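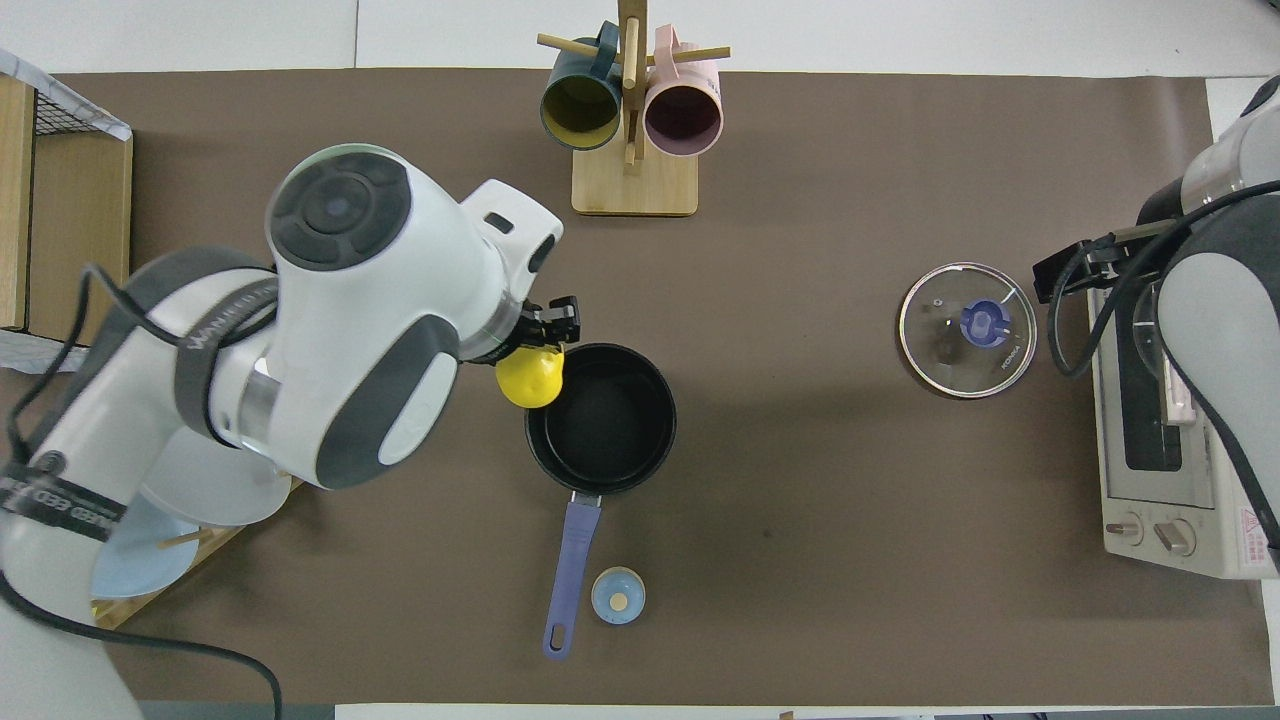

About Kendudby

Kendudby is a small kitchen school. We teach grown adults to cook in ordinary kitchens with ordinary things: a saucepan, a toaster oven, somewhere to hang the mugs. If you are after knife rolls and a white jacket with your name on it, there are plenty of places that will take your money. We have 54 learners a term and would like to keep it at that.

Why we started

Most of us had been on cookery courses and come home unable to make supper any faster than before. The recipes worked in the course kitchen, where somebody else had weighed the flour and somebody else did the washing up. At home there was one decent pan, a drawer that jammed and a worktop the size of a tea tray. We doubted that the course kitchen had taught us much, and we still doubt it.

So the benches at Kendudby are small. Each learner works on a mat, and whatever you need has to fit on it or wait its turn. People grumble about this for the first couple of sessions. Some go on grumbling, and they are welcome to.

What we think about equipment

We get sent a lot of catalogues. A recent one listed 2,000 items for the home kitchen, and after an evening with it we had marked 3 that we would consider buying. One was a sieve.

Our view is that a saucepan with a handle you can get hold of will see to most of what a household eats. A black pan with a lavender-blue handle does the job as well as one in any other colour, and the hole near the end of the handle means it can go on a hook. A mug tree is worth its space if the mugs on it get used. Ours are a mixed lot, dark teal, pale pink and whatever else has come in, and we have never seen the sense in a matching set. A small toaster oven earns its keep for one or two people. For a family of five we would say save up for something bigger.

We are not convinced by lemon squeezers, garlic gadgets, avocado tools, or anything described as a "system". A lemon can be rolled under your palm, cut in half and squeezed through your fingers. If you cook with it whole, scrub it first.

What we teach

The main course is called Favon. It runs for ten weeks in the evening, from seven until nine, and covers soups, rice, eggs, pulses, one or two roasts and what to do with the leftovers. We make no promise that you will love cooking at the end of it. Some people don't, and they can still feed themselves.

Bundgaard is the shorter course, and it is about the kitchen itself: where things go, what to throw out, how to clear a worktop and keep it cleared. We were wary of running it, having read too many tidying books that ask you to buy boxes. There are no boxes. You draw your kitchen on paper, you list what you used last week, and we argue about the rest. The next one starts in February.

Zurel is our open table, for former learners who want to come back and practise. Bring your own ingredients and take your own scraps home.

What it costs and where it goes

The school is run on fees and nothing else. Last year we spent 3,595 pounds on replacing and mending equipment, most of it on hobs and one stubborn tap. We take no sponsorship from pan makers or supermarkets. We have been offered it, and it came with a list of things we would have to say.

Some questions we get asked

Do you give certificates? No. We could print one, but we can't think who would want to see it.

Is it suitable for complete beginners? Yes, and for people who have cooked for thirty years and are bored stiff.

Can I buy the pans? We don't sell anything. Go to a hardware shop, pick one up, and see whether the handle feels right.

Do you cater for allergies? Tell us when you book. It is a shared kitchen and we won't claim it is free of anything.

Visiting

You can come and look round before you book, and we would rather you did. Early evening is best, before a class gets going. The kettle will be on, and you can take a mug off the tree.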